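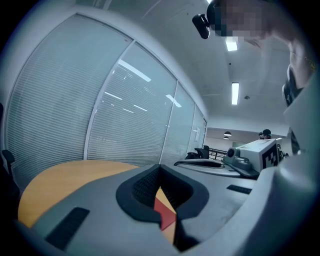 户外运动协会 皮划艇分队

二月参访记录：Podari 艇厂与 Findine 室内激流池

分队每年冬天河面封冻的时候都没有水可下，往年这段时间主要是在体育馆做力量训练。今年二月改了安排，14名队员坐车去了一趟 Podari，上午看艇厂，下午到 Findine 的室内激流池上课。以下按当天的顺序记录，供没去的队员和明年带队的人参考。

早上六点半在东门集合，七点发车，全程高速，中间在服务区停了一次。九点四十到 Podari 厂区门口，登记、换访客牌，用了一刻钟。厂里要求穿不露脚趾的鞋，有两名队员穿了凉拖，在门卫那里借了套鞋。明年出发前的通知里要把这一条写上。

接待我们的是 Bezawit Lemma，她在厂里负责开模和试水，自己也划了很多年激流，讲课用中文，遇到术语夹英文。她先带我们看滚塑车间。滚塑艇的做法是把聚乙烯粉料装进金属模具，合模后送进烘炉，一边加热一边沿两个方向转动，粉料熔化后贴在模具内壁上，再推出来冷却脱模。车间里温度比外面高很多，羽绒服可以提前留在车上。

她讲得最细的是冷却这一段。冷得太快，艇底容易变形，平放时看不太出来，下水以后会一直往一边偏。厂里的办法是脱模后把艇架在定型架上过夜，第二天再量艇底。我们队里那条旧的蓝艇就有往左偏的毛病，老队员一直以为是划桨习惯的问题，回去之后打算拿直尺量一下。

第二站是开放式独木舟的车间，做的是多层板材热成型的艇壳，然后装舷边、座板和横梁。舷边有两种，一种是木的，一种是塑料包铝的。木舷边手感好，磕坏了可以局部修，但每季要上油，冬天存放在没有暖气的库房里，两端的螺丝要松一松，不然木头和艇壳收缩程度不同，艇壳会从螺丝孔处开裂。这一点我们以前没有注意，队里两条木舷边的艇现在就放在北库房，螺丝都是拧紧的。参访回来当周已经安排人去松了。

库房旁边有一个小的试桨间，墙上挂着各种长度和桨叶角度的桨，可以随便拿下来试握。她给每个人量了坐姿高度，又问平时划什么水，然后推荐桨长。多数人现在用的桨偏长。激流用桨短一点，出水快，换边也快；划静水的长桨拿到激流里，肩膀容易累，也容易受伤。几名队员记下了自己的尺寸，春天统一订的时候再报。

厂里有一个处理品区，卖颜色不匀或者表面有划痕的艇和配件，性能不受影响。我们买了两件浮力袋和一包排水塞，抛绳袋没有现货。中午在厂里食堂吃饭，每人自己付钱，菜偏辣，不吃辣的可以去最里面的面条窗口。

下午一点从艇厂出发去 Findine，开车二十多分钟。激流池是循环水道，由水泵供水，流量分档，场馆的人说初学者用第2档就够。更衣室有热水，储物柜要投硬币，前台可以换，但排队的人多，最好自己带。租一套装备包括艇、桨、头盔、救生衣和防水裙，湿衣另算。自带头盔的可以用自己的，教练会检查扣带。

课由 Kahsay 俱乐部的教练带，分两组，新手组先在静水区练湿脱和扶艇翻滚，老队员组直接上水道。湿脱每人至少做三次。第一次下去的时候不少人急着往外挣，忘了先拉防水裙的拉环。教练的要求是翻过去以后先拍三下艇底，再找拉环，最后往前推出来，动作不要省。拍艇底这一步一方面是发信号，一方面是让自己慢下来。几轮之后基本都能做稳。

老队员组练的是进出回流和横渡。水道左侧第一个回流比较宽，适合练进，出的时候角度要比在河里收得小一些，池子里的水速变化很急，角度一大艇头马上被带下去。我在这里翻了两次，第一次滚起来了，第二次没有，游到了下面的缓水池。另外几个人的问题也差不多，都是进了主流以后身体没有及时向下游倾。教练在岸上用哨子叫停，一个一个讲，再重新走。

课的最后半小时练抛绳。绳袋扔出去之前先喊，让水里的人看过来，瞄准点在人的下游一侧靠身体的位置，接绳的人仰面，绳子过肩，不要缠在手上。在岸上抛过很多次的人，面对真的在动的目标准头还是差了不少。第一次抛空之后怎么快速收绳再抛，这一项明显练得不够，以后每次下河前都应该花十分钟练一下。

四点半下课，换衣服，五点一刻发车，八点多回到学校。

费用方面，激流池的课和租艇每人100元，是团体价，要提前两周订，凑不够十人不给这个价格。车费从分队活动经费里出，不另收。艇厂参访不收费，但一次最多接待二十人，只在上午安排。

几件要跟进的事：

北库房木舷边艇的螺丝，已松，三月底上水前要重新拧紧，并上一遍油。

蓝艇艇底测量，结果写在库房的登记本上。

桨的尺寸还没有报的队员，在三月第一次例会前报给装备组。

抛绳袋现有的几个里有一个绳头磨损，已经取下来停用，待更换。

想参加四月河上训练的新队员，这次没有去激流池的，需要先在学校泳池补做湿脱，时间另行通知，自带泳衣和鼻夹。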